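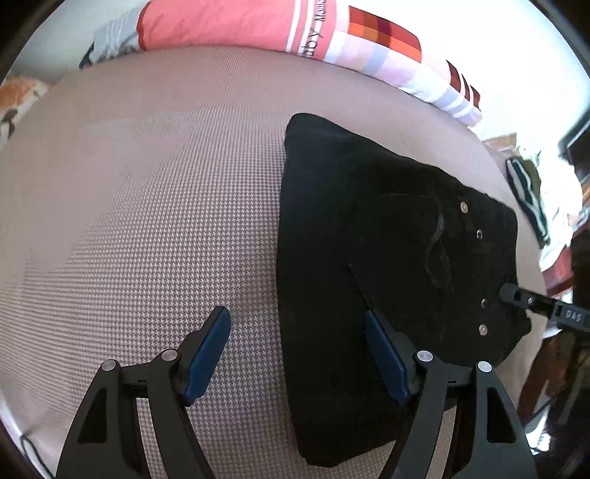

4장. 공연용 반주 트랙 설정

공유 8 · 댓글 0

작성: Ayuba Amegashie / 감수: Yasmine Tawfik
최종 수정: 2024년 6월 11일
적용 대상: Litusine 본체, 펌웨어 빌드 738 이상

이 장에서는 Litusine 본체에 반주 트랙과 클릭 트랙을 등록하고, 곡 목록을 만들고, Serby 풋 컨트롤러로 무대에서 재생하는 절차를 설명한다. 전원 연결과 초기 언어 설정은 2장, 오디오 출력 결선은 3장을 따른다. 3장의 출력 점검을 마치지 않은 상태에서는 4.4절 이후의 내용을 적용할 수 없다.

4.1 준비 사항

다음 항목을 준비한다.

- Litusine 본체 및 전용 전원 어댑터
- Serby 풋 컨트롤러와 연결 케이블
- Akolgo 편집 프로그램이 설치된 컴퓨터
- 데이터 전송을 지원하는 USB 케이블
- 곡별 반주 파일과 클릭 파일(WAV 형식)

본체의 펌웨어 빌드는 [시스템] > [정보]에서 확인한다. 빌드 번호가 738보다 낮으면 4.5절의 페이드 설정이 메뉴에 나타나지 않는다. 이 경우 9장의 절차로 펌웨어를 먼저 갱신한다.

주의: 펌웨어를 갱신하면 출력 배정이 초기값으로 돌아간다. 갱신 전에 Akolgo에서 [본체 설정 백업]을 실행할 것. 곡 파일은 지워지지 않는다.

4.2 파일 준비

본체는 한 곡을 하나의 폴더로 인식한다. 폴더 이름이 화면에 곡명으로 표시되며, 폴더 안의 파일 이름은 채널 배정에 사용된다.

1. 컴퓨터에서 곡마다 폴더를 하나씩 만든다. 폴더 이름에는 한글, 영문, 숫자, 밑줄을 쓸 수 있다.
2. 각 폴더에 반주 파일을 넣는다. 파일 이름은 채널 번호로 시작해야 한다.
3. 클릭 파일은 이름을 CLICK으로 지정한다. 대소문자는 구분하지 않는다.
4. 모든 파일의 시작 지점과 길이를 같게 맞춘다. 길이가 다르면 가장 긴 파일을 기준으로 재생되고, 나머지 채널은 끝난 지점부터 무음이 된다.
5. 곡 안의 모든 파일이 같은 샘플레이트인지 확인한다. 서로 다른 파일이 섞인 폴더는 전송 단계에서 거부된다.

한 곡에 등록할 수 있는 채널은 클릭을 포함하여 8개이다. 스테레오 파일은 채널 두 개를 차지한다. 신시사이저 패드나 백업 코러스처럼 객석 음향에서 따로 조절할 일이 적은 소스는 미리 하나의 스테레오 파일로 묶어 두면 채널을 아낄 수 있다.

참고: 마스터링을 거친 음원에서 보컬만 제거한 파일은 라이브 드럼과 함께 재생할 때 음량 변화 폭이 지나치게 좁게 들리는 경우가 있다. 가능하면 믹스 단계에서 리미터를 끄고 출력한 파일을 사용한다.

4.3 본체로 전송

1. 본체의 재생을 정지하고 [대기] 화면으로 이동한다.
2. USB 케이블로 본체와 컴퓨터를 연결한다. 본체 화면에 "연결됨"이 표시된다.
3. Akolgo를 실행하고 왼쪽 장치 목록에서 Litusine을 선택한다.
4. [곡 가져오기]를 누르고 4.2절에서 만든 폴더를 지정한다. 여러 폴더를 한꺼번에 지정할 수 있다.
5. 검사 결과를 확인한다. 빨간색으로 표시된 곡은 전송되지 않으며, 곡명을 누르면 원인이 나타난다.
6. [전송]을 누른다.
7. 완료 메시지가 나타나면 [장치 분리]를 실행한 다음 케이블을 뽑는다.

주의: 전송 중 케이블을 분리하면 곡 색인이 손상될 수 있다. 본체가 켜질 때 "색인 오류"가 표시되면 [시스템] > [저장소] > [색인 재작성]을 실행한다. 재작성 중에는 페달 입력이 모두 무시된다.

본체에 이미 같은 이름의 곡이 있으면 Akolgo는 덮어쓰기 여부를 묻는다. 덮어쓴 곡의 큐 정보는 유지되지만, 새 파일의 길이가 짧아지면 끝 지점을 넘어선 큐는 삭제된다. 편곡을 바꾼 곡은 이름을 달리하여 새로 등록하는 방법을 권장한다.

4.4 출력 배정

배정은 곡 단위와 전체 단위로 나뉜다. 곡 단위 배정이 전체 배정보다 우선한다.

1. [설정] > [출력] > [전체 배정]을 연다.
2. 채널 번호를 선택하고 출력 단자를 지정한다.
3. CLICK 채널은 모니터 전용 단자로 지정한다.
4. [저장]을 누른다.
5. 특정 곡만 다르게 하려면 곡 화면에서 [곡별 배정]을 켜고 같은 순서로 지정한다.

경고: CLICK 채널을 메인 출력에 배정하면 클릭음이 객석으로 나간다. 본체는 이 배정을 막지 않으며 경고음도 내지 않는다. 배정을 바꾼 뒤에는 메인 출력만 올린 상태에서 한 곡 이상을 재생하여 확인한다.

드러머만 클릭을 듣는 편성과 전원이 듣는 편성은 결선이 다르다. 전원이 인이어 모니터를 사용할 때는 모니터 콘솔의 입력 하나를 클릭 전용으로 확보하고, 각 연주자의 믹스에서 개별적으로 음량을 맞춘다. 바닥 모니터를 함께 쓰는 무대에서는 클릭이 보컬 마이크로 들어가지 않도록 해당 믹스에서 클릭을 뺀다.

4.5 곡 목록과 전환

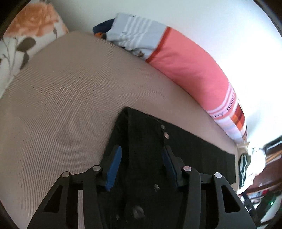

그림 4-2. 베이지색 바탕 위의 검은색 천과 은색 단추

곡 목록은 공연 순서대로 곡을 묶은 것으로, 본체에서도 Akolgo에서도 만들 수 있다. 본체에서 만드는 절차는 다음과 같다.

1. [목록] > [새 목록]을 선택하고 이름을 입력한다.
2. [추가]를 눌러 곡을 차례로 선택한다.
3. 순서를 바꾸려면 곡명을 길게 누른 채 다이얼을 돌린다.
4. 곡과 곡 사이의 전환 방식을 지정한다.
5. [목록 저장]을 누른다.

전환 방식

정지: 곡이 끝나면 멈추고 다음 곡을 대기시킨다. 초기값이다. 곡 사이에 멘트나 튜닝이 있는 공연에 적합하다.

연속: 곡이 끝나는 즉시 다음 곡을 재생한다. 두 곡이 이어지는 메들리에 사용한다.

페이드: 앞 곡의 음량을 줄이면서 멈춘다. 페이드 시간의 초기값은 500ms이며, 목록 화면의 [전환 상세]에서 바꿀 수 있다. 클릭 채널에는 페이드가 적용되지 않고, 페이드가 끝나는 시점에 함께 멈춘다.

참고: 연속으로 지정한 구간에서도 페달의 정지 입력은 유효하다. 정지 후 다시 재생하면 멈춘 위치가 아닌 해당 곡의 처음부터 시작한다.

목록 이름에 날짜만 넣으면 여러 공연의 목록이 섞이기 쉽다. 공연장 이름을 앞에 두는 표기를 권장한다. (예: Flarnisari_본공연, Flarnisari_앙코르)

4.6 큐 등록

큐는 곡 안의 특정 위치에 이름을 붙인 표시이다. 리허설에서 후렴이나 간주부터 다시 시작할 때, 그리고 조명 콘솔로 신호를 보낼 때 사용한다.

1. 곡을 재생한다.
2. 원하는 위치에서 [큐] 버튼을 누른다. 재생은 계속된다.
3. 곡이 끝나면 [큐 편집]을 열어 이름을 입력한다.
4. 위치가 어긋난 큐는 다이얼로 보정한다. [박자 맞춤]을 켜면 가장 가까운 박으로 이동한다.
5. 외부로 신호를 보낼 큐는 [MIDI 전송]을 켠다.

본체 전체에 저장할 수 있는 큐는 1000개이다. 한도에 도달하면 새 큐가 등록되지 않고 화면 위쪽에 "큐 가득 참"이 표시된다. 기존 큐가 자동으로 지워지는 일은 없다. 사용하지 않는 목록을 지워도 큐는 곡에 속하므로 그대로 남는다. 큐를 정리하려면 곡 화면에서 직접 삭제한다.

템포가 바뀌는 곡에서는 [박자 맞춤]을 쓰기 전에 Akolgo에서 템포 지도를 등록해야 한다. 템포 지도가 없으면 첫 마디의 템포가 곡 전체에 적용되어 뒤쪽 큐의 위치가 어긋난다.

4.7 Serby 풋 컨트롤러 연결

1. 본체의 전원을 끈다.
2. Serby의 케이블을 본체 뒷면의 [CONTROL] 단자에 연결한다.
3. 본체의 전원을 켠다. Serby의 표시등이 녹색으로 바뀌면 인식이 끝난 것이다.
4. [설정] > [페달]에서 스위치별 기능을 지정한다.
5. 지정할 수 있는 기능은 재생, 정지, 다음 곡, 이전 곡, 다음 큐이다.
6. [오조작 방지]를 켠다. 재생 중에는 다음 곡과 이전 곡 입력이 무시된다.

주의: [CONTROL] 단자에 악기용 케이블이나 스피커 케이블을 연결하지 말 것. 단자 모양이 같더라도 내부 결선이 달라 고장의 원인이 된다.

페달을 조작하는 연주자는 본체 화면을 볼 수 있는 위치에 두는 것이 좋다. 본체를 드럼 뒤에 설치하고 페달만 무대 앞에 둘 때는 [대기 곡명 음성 안내]를 켜고 모니터 단자로 배정한다. 음성 안내는 정지 상태에서만 나온다.

4.8 공연 전 점검

- 목록의 첫 곡이 대기 상태인지 확인한다.
- [오조작 방지]가 켜져 있는지 확인한다.
- 모니터 콘솔에서 클릭이 들어오는지 확인한다.
- 메인 출력에 클릭이 섞이지 않는지 확인한다.
- [화면 잠금]을 켠다. 잠금 상태에서도 페달은 작동한다.

예비 본체를 쓰는 경우 두 대의 목록이 같은지 Akolgo의 [목록 비교]로 대조한다. 비교 항목에는 곡 순서, 전환 방식, 출력 배정이 포함되며 큐 이름은 포함되지 않는다.

4.9 문제 해결

증상: 재생은 되지만 특정 채널에서 소리가 나지 않는다.
조치: 파일 이름이 채널 번호로 시작하는지 확인한다. 이상이 없으면 해당 곡의 [곡별 배정]이 켜져 있는지 본다.

증상: 연속 전환 구간에서 짧은 공백이 생긴다.
조치: 앞 곡 파일 끝의 무음을 잘라 낸 뒤 다시 전송한다. 두 곡의 샘플레이트가 다를 때도 공백이 생긴다.

증상: 페달을 밟아도 반응이 없다.
조치: 표시등 색을 확인한다. 꺼져 있으면 본체 전원을 끄고 케이블을 다시 연결한다. 녹색이면 [페달] 메뉴에서 기능이 지정되어 있는지 확인한다.

증상: 조명 콘솔이 큐 신호를 받지 못한다.
조치: 큐별 [MIDI 전송] 설정과 콘솔의 수신 채널을 대조한다. 콘솔이 재생 명령만 받도록 설정되어 있으면 큐 신호는 무시된다.

위 조치로 해결되지 않으면 [시스템] > [기록 저장]으로 로그를 추출하여 고객 지원에 첨부한다. 로그에는 곡명과 목록 이름이 들어가며 오디오는 들어가지 않는다. 11월 정기 펌웨어부터는 로그에 페달 입력 내역도 기록된다.

관련 문서
- 3장. 오디오 출력 결선
- 5장. 리허설 녹음과 내보내기
- 6장. Akolgo 템포 지도 편집
- 9장. 펌웨어 갱신
- Serby 스위치 교체 안내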